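Equipment buying FAQ — hand-held grippers and desk stations
Last touched 16 February 2024, Ruth Dawber. Ask me if it's not on here.

Collected from the inbox. Same questions keep coming so please read first, then write. Short answers, sorry, budget round is open and I'm behind.

## Money and timing

### When do I have to get my request in?

End of the budget round. Next one after this opens in October. Miss both and you're on whatever is left in the shared pot — usually not much by then.

### What's the ceiling per group?

$2000 for anything under the small equipment line. That covers grippers, pads, mounts, cables, props, desk mats, all of it together. Not $2000 each. Over that it's a capital request, different form, slower, and Lockwood site has to sign as well as Burkside.

### Can I split one purchase into two to stay under?

No. Finance looks for exactly this.

### Do quotes expire?

Yes. Otine quotes are good for 23 days, then they reprice. Don't ask for the quote until your list is settled. I've had people get a quote, go quiet, come back a month later and be suprised the number moved.

### Does shipping count against my total?

Yes. So does duty if it's coming from outside the country. Put it on the form as its own line, don't bury it in the unit price.

## What to buy

### Hand-held gripper or a full arm?

Depends what you need the data for, but for most groups asking me this — hand-held. An arm wants a fixed bench, a guard plan, a person trained on it and a service contract. The hand-held needs a person and a desk. If you really need an arm for checking a trained policy, book time on the shared one at Lockwood before you try to buy your own.

### How many should we order?

Two, if you want to collect every day. One in use, one charged or being fixed. A single unit is fine for a pilot, just be honest in the plan about the days you'll lose when it's down.

### Do both ends need to match?

The hand-held fingers and the arm fingers, yes. Same plates, same pads. If your arm carries the Moren fingers then order Moren for the hand-held. Mixing them to save a bit has cost people a re-collect, and that's far more than the saving.

### Pads — which kind, and how many spares?

Ribbed pads for everyday things, bottles, mugs, boxes. The flat ones are cheaper and slip more on smooth plastic. Order 5 spare pairs per gripper for a year. Order them with the gripper, same PO, because a pads-only order pays the full shipping again.

Color: pick one and stay with it for the whole project. Write the color code on the form. "Same as last time" is not a color code.

### Does the station need its own furniture?

Mostly no. An ordinary desk does it, and a used one with stuff on it is often what the data plan asks for anyway. Don't put a new bench in the budget unless you can say why. What does need a line:

- Desk mat. Black, matte, big enough to cover the working half of the desk. Cheap. Get the thick one, thin ones curl at the corners
- Target discs for marking where an object goes. We use a round red one on the black mat, easy to find again between takes. Under the small equipment line, buy a pack
- Props. Drink bottles with screw caps, mugs, boxes, the usual. Ordinary groceries are allowed, keep the receipts. A white bottle with a green-and-white label like the calcium drink one is a decent first object — upright, slightly narrow at the waist, the two fingers can come in from either side
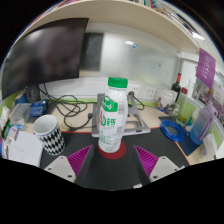
- Cable ties and a cable tray. Everyone leaves these off. Put them on
- Storage box with a lid for props, one per station
- Power strip, only if the wall outlets by your desk are taken. Check first

### Can we claim the laptop and monitor too?

Not on this line. Those are IT. If you need a laptop only for recording, say so and IT will usually find you a used one. Laptop stand is fine on small equipment, oddly enough, so are monitor stands.

### Lighting?

Hold off. Collect for a week under the room lights, look at the footage, then decide. If you do need it we can add a line mid-round for less than $200 without going back to the start.

(Edit — that's per station, not per group. Three people asked.)

## Planning the space

### How much desk per station?

One normal desk. The operator needs room to come in with both elbows, so don't push the station into a corner if you can help it. The lens sees a lot wider than you think, so shelves, posters, wall, the neighbor's papers — all of it can end up in the recording. Anything confidential comes down or gets moved before you start. That is a policy thing, not me being fussy.

### Can a station share a desk with someone's real work?

Yes, several do. Agree the hours with whoever sits there. Put it in the plan, one line is enough.

### Overhead shelves, ok or not?

Fine. Just check clearance with the gripper raised to full height before you commit to the desk. Measure, don't eyeball.

## After it arrives

### Who unpacks it?

You do, same day if possible. Check finger screws, check both pads are seated, open and close it a few times. Otine gives us a short window for damage claims and it starts at delivery, not when you get round to the box.

### Asset tags?

Gripper body gets one. Fingers and pads don't, they're consumables. Don't stick the tag on the finger plate, I've had to peel one off already.

### What do we budget for repairs?

Set aside a tenth of the purchase price for year one. Fingers are what breaks, then cables. If you don't spend it you can roll it to pads, no extra approval needed, just email me the PO number.

### Lease instead?

Arms yes, hand-helds no. The lease paperwork on something this small takes longer than the purchase does.

### Can we lend ours to another group?

Please do. Log it on the sheet with a return date. If it comes back with worn pads the borrowing group pays for the pair, that's been the rule at Burkside for over a year and it has worked ok.

### My form got sent back and I don't know why

Nine times out of ten it's one of these:

- no cost code
- quote expired
- total on page one doesnt match the quote
- pads listed with no color code
- shipping left out

Fix it, resend the whole thing as one PDF, don't send just the corrected page. Capital requests go to the Lockwood address as well, everything else comes to me.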